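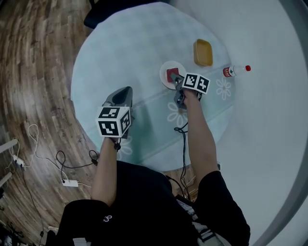 Tags: Home Workshop > Tabletop > Tips

5 min read

Teaching a robot by hand is the most fun I have had at a table in years, and most of what makes it go well is plain housekeeping. You hold a gripper in each hand, you do the chore yourself, and the robot learns from the recording. So if you do the chore sloppily, guess what it learns! These are the habits I keep coming back to. My count for one small chore (put a block on a plate, put the block in the tray) stands at 3,062 takes, and I'd happily do more.

Set the table first

Use a cloth, and pull it flat. Wrinkles catch the fingertips, and a plate that slides on a bunched-up cloth will ruin a good take. I like a pale cloth with a bit of pattern. A dark one swallowed half my small parts when I tried it.

Pick things in colors you could tell apart from across the room. Red on white is lovely. Yellow is lovely. Clear plastic is a pain, so if you want a clear bottle in the mix, choose one with a bright cap and leave the label on.

Round tables are great for this, by the way. You can shift your feet a little between takes and come at the same plate from a new side, and that variety is worth a lot later on.

Cables

Give each gripper enough slack to reach the far side of the table, then check where the slack goes when you pull your arms back. Coiled cables are kinder than straight ones, but they still like to drag small things off the edge. Power strips go on the floor well away from your feet. I put a strip right under my heels once and unplugged myself on the second-best take of the afternoon.

Moving your hands

Slow down, then slow down a bit more. About two-thirds of your normal kitchen speed feels silly and plays back beautifully. Open the jaws before you get to the object. Close, wait a beat, lift. When you set something down, let it touch, open, and back straight out before you swing away.

Keep the marker cubes on top facing up and out as much as you can. Tilting your wrists inward is the natural thing to do (we all do it with a knife and fork), and it hides them from the overhead view. Wear short sleeves, or roll them up tight.

Do the whole chore every time, even the boring reach at the start. If you fumble, fix it the way you'd want the robot to fix it and carry on! Some of my favorite takes have a little rescue in the middle.
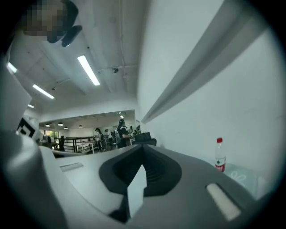 Parking the grippers between takes is its own small skill. Choose one spot for each and always go back to it. I wipe the fingertips with a barely damp cloth every 2 batches and look over the marker squares for smudges while I'm there. A soft, dry cloth is plenty for those. Scrubbing lifts the print.

Drink some water, too. Your forearms will tell you when they've had enough, and tired takes get shaky long before you notice.

Keeping track

I name each batch after the chore and the table, nothing fancier. My longest single batch was 167 takes and it was too long; the last stretch all looked the same. Now I stop early, move the tray, turn the plate, lay the bottle down if it was standing, and start a fresh batch.

Next up for me is folding a napkin with both hands. Wish me luck with the corners.

Get the Vivlow workshop letter in your inbox once a month. Enter your email to sign up. You can unsubscribe at any time.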